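A morning at the Perkau works in Jornstead

The bus from the station leaves you on the wrong side of the canal, so we came to the gate of Perkau a little late. Our group was small, most of us from workshops that are thinking about automation and have not bought anything yet. Perkau makes control units for ventilation. The building is older than I expected, with a low roof over the main hall, and it smells of coffee near the entrance and of warm plastic farther in.

Our guide has worked there for many years, first at the packing tables and now in the test department. She told us the test department was the reason for the whole project. Every unit must have its switches and sliders moved before it leaves the house. In the past this was done by hand, up to 1,000 units in a busy week, and people went home with sore thumbs and wrists. Two of them had to change to other work because of it.

The company bought the first robot arm from Ansari in July and put it beside the old test line. For the first months it did almost nothing useful. The guide said this openly, and I liked that. The arm pushed too hard, or it stopped before the end of a slider, and a person had to repeat the test anyway. Some colleagues found this funny and others were angry, as they had been told the arm would help them at once.

What changed the situation was a practice corner at the back of the hall. The arm learns the movements there on a training panel, and the operators, not the engineers, decide what it should practice. They have a list on the wall. Sliders come first, then push buttons, then the cable work, which everybody says is the most difficult. 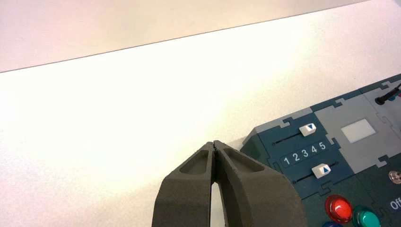 Vol. 3, No. 2

The training panel has two sliders with the numbers 1 to 5 between them, and round push buttons in red, green and blue. The gripper fingers are dark gray and have a rough surface. An operator explained to us that she can judge a movement mostly by the sound, and she stands with her head a little to the side when the arm is working. I tried to hear the difference and could not.

After the corner we saw the real line. There are now three arms, and the people who tested by hand before take care of them. They check the results on a screen from Vastus, open the units that failed and look for the reason. The pay has gone up one step for this work, but it came only after long talks, and the night shift received it later than the day shift. I asked if there are fewer people in the department. The answer was that nobody was sent away, but when somebody retires the place is not always filled again. The guide did not try to make this sound better.

In the week before our visit the line tested 1,035 units. For me the number was less interesting than the break room, where we had soup at noon with the operators. One man said he misses the old work a little, as he could talk with his neighbor while his hands were busy – now he must look at the screen and the talking is less. A younger colleague disagreed with him. She came from the assembly side and would not go back.

For those who want to go: the tour takes the whole morning, you need closed shoes, and you have to register at the office in Jornstead before you come. Photos are allowed in the practice corner but not on the line. Ask to see the list on the wall, it is written by hand and has many corrections.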